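PC Hardware Basics, Handout 4: Inside the Tower
Giraldo Technical Evening School
Instructor: Wubit Tilahun

Welcome back! Last time we talked about what the parts do. Tonight you get your hands on them, and this is my favorite session of the whole course. We start at 6 sharp in Room 22, so please eat first. No drinks on the benches.

Before you open anything

Shut the machine down, pull the power cord from the wall, then press the power button once and let go. Clip on your wrist strap. Rings and bracelets go in your pocket. Every bench has a parts tray, and I want it used from the first minute. A part lying on a bare bench gets an elbow on it sooner or later, and a processor that slides onto the floor is a sad thing.
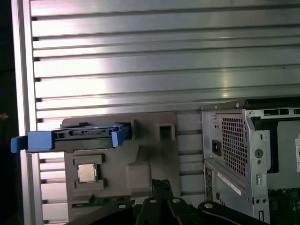
A drive caddy is a lovely bit of design, by the way. The drive sits in a plastic carrier, the carrier slides into the cage, and the colored plastic is there to show you where to put your fingers. Bright blue or green almost always means "touch me, I move." Look for that color before you reach for a screwdriver. On the old Grimton towers you won't need a screwdriver for the drives at all.

Finding your way around the board

Start with the CPU socket, then work outward. The memory slots are the long parallel ones with a clip at each end. Expansion slots are the other long ones, and beginners mix these up every term, so say the names out loud to your partner. SATA ports are small and L-shaped inside. They fit one way only, and if you're pushing hard, stop and turn the plug over.

With the processor out, keep your fingers and your sleeves well away from the socket. The contacts are tiny and they do not forgive. Lever up, processor out, processor into the tray, lid side up.
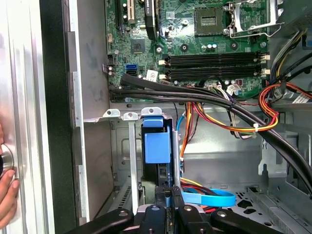
Fig. 2. Board with CPU socket and memory slots empty; blue drive carrier in the cage.

Cables

Now the fun part! Two kinds of cable go to a SATA drive. The thin flat one carries data. The other carries power and has several wires going into a wider plug, usually yellow, red, black and sometimes orange. Yellow is 12 volts, red is 5, orange is 3.3, black is ground.

Hold the plug, never the wires. Wiggle it gently if it's stiff, and look for a locking tab before you pull. Trace each cable back with your finger to see where it starts - half of all "dead drive" calls I took in my Windness days were a plug hanging just shy of its socket. 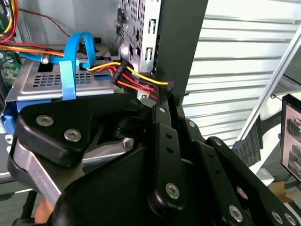
Touran Rahimi wrote in after the last course that she labels both ends of each cable with masking tape before unplugging, and that it saved her a whole evening when she rebuilt her brother's computer.

Do that! Tape is in the drawer under bench 6.

For next time

Read the chapter on power supplies and sketch your own board from memory, then check it against the real one. Bring the sketch, however messy.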